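Okay, so the arms are on, and they move, and they've moved at the same time without whacking each other. If you've been following along since the shoulder brackets post you'll know how long I've waited to type that!

Quick catch-up for anyone new. I've been building a two-armed robot in my apartment in Illport since last winter. The project is called Natamlow (it was the name of a folder on my laptop and it stuck). The goal has never been very grand: I want it to make the bed. Not fast, not hospital corners, just pull a pillowcase straight and get the clothes off the covers while I'm making coffee. My budget was 2,000 dollars for the arms, and the spreadsheet now says I've blown past that by 1,069, most of it in joints and shipping. The spreadsheet is correct. I've checked it a lot.

The last stretch was all cabling. I'd planned to route everything inside the forearms, and I got one arm done that way and hated it. Every time something needed swapping I had to take the covers off, and those little fasteners love to roll under the bed. So the cables are on the outside now, down along the forearm with slack at the wrist. Uglier, sure, but I can trace a fault in a couple of minutes instead of giving up an evening to it. I also moved the wrist coupling back a touch so the cable doesn't bind when the hand turns palm up, which used to make the whole forearm shudder like an old fridge.

Then software. I'm running Plustum for the motion side, and a pair of Szewczyk driver boards for the fingers. The Szewczyk boards are great once they're talking to you, but the default finger current is way too high for cloth. I had it set to 500 on the scale they use, and 500 will happily drag a whole sheet off a mattress. I've brought it down in small steps and I'm still fiddling.

Pillowcases were the first real job. I picked an old one with a ratty edge that I wouldn't miss, put it on the bed, and worked on getting the left hand to pinch while the right one waits its turn.

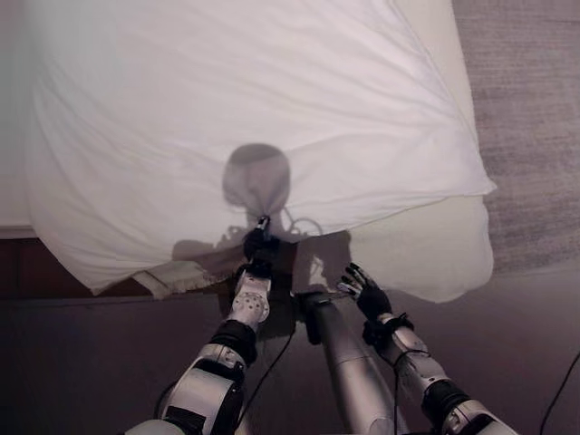

One reader wrote in to say that I'm going about this backwards, and that the open hand should land first and press flat, because a pinch with nothing holding the other side just turns into a pucker. The comment went on for a while (it was a good one, go read it under the shoulder post) and finished by asking why I didn't start with towels like a sensible person.

Fair on both counts. I do like the press-first idea, and I've written it up as the next thing to try. My worry is the reach. With the left hand gripping near the bottom of the case, the right has to come in low and go up and across, and Plustum gets nervous about the elbow when I ask for that. I can widen the limits but I'd like to do it with one finger on the stop button. As for towels, I own two decent ones and I'm not ready to sacrifice either!

The other headache is light. The head throws a shadow right onto whatever it's looking at, big dark blob with a neck, and white cotton with a grey shape across it confuses my edge finder no end. It finds the edge of the shadow and reports it proudly as a hem. I tried turning the edge threshold down and then it missed the real hem too. For now I'm masking out a head-shaped patch, which is a hack, but it's my hack. A second lamp might do it. Or paint, or a bigger window, or moving to a different hemisphere.

Worn edges are a funny one as well. Loose threads look like nothing to the planner, so it'll cheerfully choose a grab point right on a frayed bit. I'm tempted to leave that alone and see what sort of trouble it gets into, since real bedding has frayed bits, or mine does anyway.

Next up was mixed fabric, which I'd been putting off. One light thing and one dark thing, bunched together the way clothes end up when you drop them at the end of the day. The idea is that the fingers go into the bunch between the two and get hold of the white without bringing the black along. Colour should help, you'd think. In practice the dark cloth is thick and shoves back against the fingers, and with the blinds half open behind it the camera can't settle on an exposure.
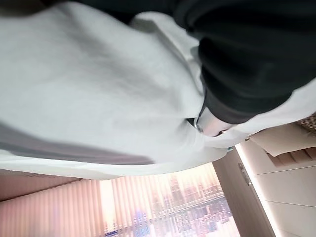

Posted from the Natamlow bench, Illport, in November | Filed under: arms, cloth, swearing | 5 comments

I've gone through the grip logs from the mixed bunch and the finger current wobbles all over the place whenever there's thick stuff against the hand. My filter is too slow for it. I've shortened the window and I'll be rerunning the lot with the blinds shut, then again with them open, so I can at least stop blaming the sun for things that are my own code.

Still on the list: the press-first trick, a proper strain relief for the right forearm cable, a lamp, and some sort of soft cover for the fingertips. If anybody has used silicone sleeves on small metal fingers, please tell me which glue you used. Mine let go on the first warm afternoon and I found one in the bedding that night with my foot.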